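工单 123 / 夹爪开度读数跳变，厚织物抓取时复现
登记：2024年11月
提交人：Inna Palamarchuk
处理人：Pádraig Conneely、Ilham Wuisan
涉及：Prorna 手持夹爪、Irkus 手持夹爪、Okudside 采集控制器
状态：处理中（临时方案已上）

## 现象

用 Prorna 手持夹爪采挂衣任务时，回放里的开度曲线偶发跳变。手指夹住衣领以后，曲线本该平着走，结果出现一段尖峰，随后回到原值。尖峰期间位姿轨迹正常，IMU 无异常，控制器没有报错，只在 debug 级日志里留了 `width_src=fallback`。

薄 T 恤上基本看不到，灯芯绒外套上很容易出。空夹反复开合不出。

同一任务换 Irkus 手持夹爪，跳变没有了，但 Irkus 夹灯芯绒会打滑，领口常常拉到一半脱手。采集组目前两边都不想用，所以提这张单，要一个结论：是 Prorna 的硬件有问题，还是 Okudside 解算有问题，还是我们自己的标定有问题。

## 环境

- 控制器固件两边一致，采集配置由 Slavica Todorova 统一下发，没有本地改动。
- 两套夹爪都是鱼眼镜头，内参各自标过，标定文件在共享盘 `calib/` 下。
- 开度解算走手指上的方形码，左右手指各一枚，由两码中心在校正后坐标系里的距离换算。
- 曝光模式：自动。
- 衣物：灯芯绒、针织、薄棉，挂在衣架上操作。

## 处理记录

**#1 Pádraig Conneely**

先排线缆和丢帧。换了一根数据线，换了一个口，现象不变。时间戳连续，没有丢帧。控制器端 CPU 占用正常。这条路关掉。

顺便把尖峰处的原始帧导出来了。跳变的帧里，有一部分是右侧码没有检出，解算程序用上一帧的右码加当前帧的左码去算距离。手腕稍一转动，算出来的就是错的。这个回退逻辑不合理，应该直接给无效值。

**#2 Ilham Wuisan**

同意 #1，但这只解释了"跳"，没有解释"为什么检不出"。码没有脱落，印刷也没有磨损，静态放在桌上怎么测都检得到。

我按三个方向查：遮挡、曝光、畸变校正。

遮挡：厚布料夹进指缝时会拱起来，领子的折边压到码的下缘，白边被吃掉一截。检测器对白边很敏感，缺一条边就丢。灯芯绒比棉布厚，拱得高，和现象对得上。

曝光：自动曝光按全画面测光。顶上有灯，夹爪抬起来时灯进画面，整体压暗，码的白底变灰，对比度下降。夹爪低头时又恢复。尖峰里有一部分确实发生在抬手的时候，和遮挡没有关系。

畸变校正：两枚码靠近画面下部，但不在最边上，校正后形变可以接受。把校正后的码抠出来看，边是直的。这一项暂时不算原因。

**#3 Pádraig Conneely**

写了个脚本离线重跑检测，把检测阈值窗口放宽，输入还是同一批数据。

```
dataset: hang_corduroy
episodes: 123
episodes_with_width_jump (default): 61
episodes_with_width_jump (relaxed): 61
false_detections (relaxed): >0
```

总条数和工单号撞了，别看混。

放宽阈值没有任何改善，还把布料的竖条纹误检成码。灯芯绒的棱在近处看就是黑白相间的条，放宽之后误检不意外。阈值改回默认，不要再动。

**#4 Inna Palamarchuk**

补充操作侧的信息。采集员反映有两种夹法：一种从领口正面捏，布料垂直进指缝；另一种从侧面带着衣架一起夹。跳变集中在第一种。第二种几乎没有，但第二种会带着衣架跟着晃，后面做训练的人不接受。

所以不能靠改夹法绕过去。第一种就是我们要的动作。

**#5 Ilham Wuisan**

锁曝光测试。把自动曝光关掉，曝光按灯不进画面时的值固定，增益固定。抬手时灯的位置过曝成一块白，不影响任务，码区域亮度稳定。

重采一批，夹法按 Inna 说的第一种。抬手段的跳变消失。夹紧段的跳变还在，和预期一致，那是遮挡引起的，曝光管不着。

有一点要注意：锁曝光之后，深色背景布上的细节变少，衣架挂杆和背景布的边界变得不好分。做视觉策略的同事如果在意这一块，需要给一个折中值。我这边没有标准。

**#6 Slavica Todorova**

配置里加了 `exposure_lock: true`，只对 Prorna 这一组生效。Irkus 那组不动，它们的码在指根外侧，画面里的位置不同，没有必要跟着改。

另外问一句：Irkus 不跳，是因为码的位置，还是因为它夹得浅？如果是夹得浅，那它不跳不能算优点。

**#7 Pádraig Conneely**

回 #6。两个都有。

把 Irkus 的指面换成粗纹理胶面，增加摩擦，再让采集员夹深一点。夹深之后布料同样拱起，但码在外侧，布料碰不到，检出稳定。打滑减轻，没有完全解决，灯芯绒外套本身重，领口受力时还是会往下走。

所以在码的布置上 Irkus 合理一些，在指面上 Prorna 好。两家各缺一半。

对照情况：

| 项目 | Prorna | Irkus（原装指面） | Irkus（粗纹理指面） |
|---|---|---|---|
| 码位置 | 指面上部内侧 | 指根外侧 | 指根外侧 |
| 厚布夹紧时码检出 | 不稳定 | 稳定 | 稳定 |
| 灯芯绒保持力 | 好 | 差 | 中 |
| 薄棉保持力 | 好 | 好 | 好 |
| 抬手曝光影响 | 有，锁曝光后无 | 轻微 | 轻微 |
| 换指面工时 | 短 | 长，要拆外壳 | 长，要拆外壳 |

保持力只按"好/中/差"记，没有上拉力计。要数据的话另开单。

**#8 Ilham Wuisan**

控制器侧已经改了回退逻辑。新行为：

1. 两码都检出，正常解算。
2. 只检出一码，用该码相对镜头的位姿和手指运动约束推开度，置信度标低。
3. 两码都丢，开度给 NaN，不保持上一帧。

第 2 条成立的前提是两根手指对称开合。Prorna 是对称联动的，没有问题。Irkus 也是。以后如果接非对称夹爪，这条必须关，配置项是 `single_marker_width`。

用 #3 那批数据离线重跑，尖峰全部消掉，变成低置信度段。两码全丢的段落变成空值，由下游自己决定插值还是扔掉。

提醒一下：旧数据里的开度是在设备上写死的，已经入库的要用原始视频重新解算。重解算脚本在 `tools/rewidth.py`，跑之前先备份，它会覆盖原字段。

**#9 Inna Palamarchuk**

Papadopoulos 那边的交付要求里写了开度字段不允许有空值。第 3 条和这个冲突。我去问能不能放宽，在得到答复之前，交付版先做线性插值，另存一个掩码字段。内部版保留 NaN。

**#10 Mirsad Milošević**

我从机械这边看一下码的位置能不能挪。

指板上铆钉占了位置，码往外挪会压到铆钉，贴不平。贴不平的码比被遮挡的码更麻烦，角点会系统性偏，开度会一直偏而不跳，更难发现。往上挪，超出指板边缘，要加一块延伸片，延伸片会先碰到衣架。

可行的做法是把码缩小一号，往内上角靠，留够白边。缩小以后远距离检测会变差，不过码到镜头的距离是固定的，变化只来自手指开合，应该够用。打样，到手后贴一副试。

还有一个办法是在指缝中间加一道挡条，限制布料拱起的高度。现有的中间黑色条高度不够，加高会影响夹深。这个不建议做。

**#11 Pádraig Conneely**

小号码的样件收到，贴了一副，静态检测正常。连续开合 500 次，两码全程检出，没有丢失。空夹结果只能说明码和贴法没有问题，厚布还得实测。

标定要重做，码的边长变了，`marker_size` 没改的话开度会整体偏大。我第一次就忘了改，白测了半天。

**#12 Slavica Todorova**

`marker_size` 现在跟夹爪序列号绑定，控制器启动时读，读不到就拒绝开始录制，不再用默认值。旧码和小号码的夹爪可以混用，不需要手改配置。

原来那个默认值是我当初图省事留的，已经删掉。

## 目前结论

- 跳变由解算回退逻辑直接造成，已修。
- 码丢检有两个来源：厚布遮挡、自动曝光。曝光已处理，遮挡待小号码验证。
- 畸变校正、线缆、丢帧、时间戳已排除。
- 检测阈值保持默认。
- 灯芯绒任务继续用 Prorna。Irkus 留给薄棉和针织，不再为它改指面。

## 未完成

- [ ] 小号码在灯芯绒上的实测，夹法统一用领口正面捏（Ilham）
- [ ] 旧数据重解算，先跑灯芯绒，再跑针织（Pádraig）
- [ ] Papadopoulos 对空值的答复（Inna）
- [ ] 锁曝光折中值，等视觉策略组给意见（Slavica）
- [ ] 小号码贴装治具，手贴的角度一致性不够（Mirsad）

**#13 Ilham Wuisan**

实测前先把检查点写清楚，免得各人看各人的。夹住领口以后看两件事：码的四条白边是否完整，指缝里的布有没有顶到码的下缘。只要白边完整而检测仍然丢，就不是遮挡，单独记，附帧号。衣服上的吊牌和领标也要留意，白底深字，在放宽阈值的时候有可能被误检，默认阈值下目前没有见过。 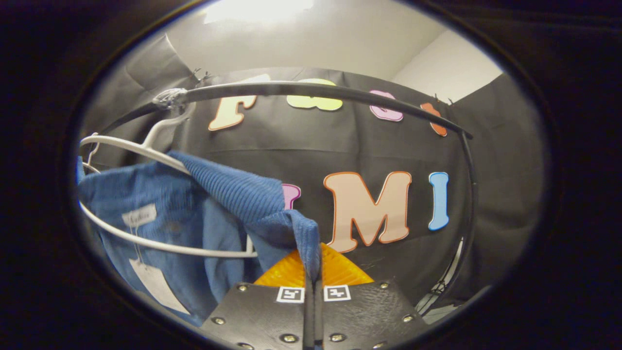 每换一件衣服先录一段空夹，作为这件衣服的基准段，文件名后缀写 `_base`。漏录基准段的条目不进统计。结果直接追加在本单下面，不另开单。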